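Stirring arm keeps tapping the glass after I re-seated the fingers
Posted in Lab Automation Help, Plavside community boards

Priit Lepik
Hello all, and sorry in advance for the length! I look after a small stirring cell at Skison, one white arm with a gripper, and since March it has been a real pleasure to run. Last week I took the gripper fingers off to clean them and put them back on, and now the rod ticks against the glass on maybe every second cycle. I re-taught the pick point, and that helped for 2 cycles and no more.
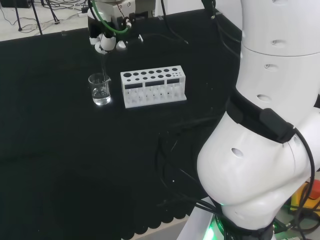 My stir routine is a slow circle, 60 seconds long, and I haven't touched the speed or the radius. I keep the beaker on the black cloth beside the white rack, with the rod held upright between the two white rounded fingers and dipping down to the beaker. Could the fingers have gone back on slightly crooked, or should I be looking at the arm itself?

Mārtiņš Ramanauskas
Hi Priit, what a nice little cell! I'd leave the arm alone for now. Loosen the finger screws, close the gripper gently on the rod, and snug them up a bit at a time, going back and forth between the sides. Then teach the pick again, and after that the center of the beaker, in that order. I did it backwards once and lost a whole afternoon.
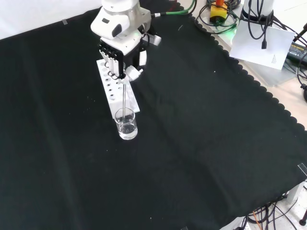
Cloth would be my other suspect. It's lovely for cutting glare, but it creeps, and anything standing on it creeps too. Yours has soft folds running across it, and the beaker and the rack are both sitting right on the fabric, so a tug on one side can shift your taught center by more than you'd think. Smooth it flat, tape it down well, and run 4 slow cycles before you go back to normal.

Afridi
same thing on ours, it was the cloth. we put a flat mat under the beaker and it's been fine for 26 days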